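Keith Trevaskis Keeps the Mending Table Going

Keith Trevaskis learned to sew at 31, when the zipper went on his only winter coat. "I couldn't afford a new one, and the tailor in Woltmont had retired," he says. "So I got a book out of the library and ruined it. The coat, I mean. The book I took back."

He is 73 now and has run the mending table at the Brallside community hall since April of last year. People bring in clothes and sit down with him while the work gets done. He doesn't charge, but he won't do the job for anyone who is able to hold a needle.

"If I sew the button on, they'll be back with the next button," he says. "I'd like them to come back with something harder."

Most of what he sees is hems, pockets and knees. He turns away leather and anything with down in it. Corey Ashby, who drives over from Bolger, started with a torn shirt cuff and is now taking in pants for his brothers. "Keith doesn't say much," Ashby says. "He'll unpick your seam and hand it back to you."

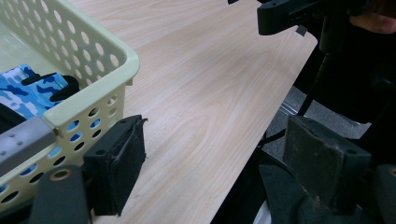 Trevaskis thinks printed fabric is the best thing for a beginner to practice on. Plain cotton shows every crooked stitch, he says, and people get discouraged and quit. He would sooner start them on a busy pattern, and the blue camouflage in the plastic basket is the sort of thing he means. "Sky blue, navy, white. Pick a thread close to any of them and you're fine." For stretch fabrics he tells people to use a ballpoint needle and go slowly.

He has no plans to open a second table in Festomberg, though he has been asked. "It's 40 minutes each way," he says. "They can come here."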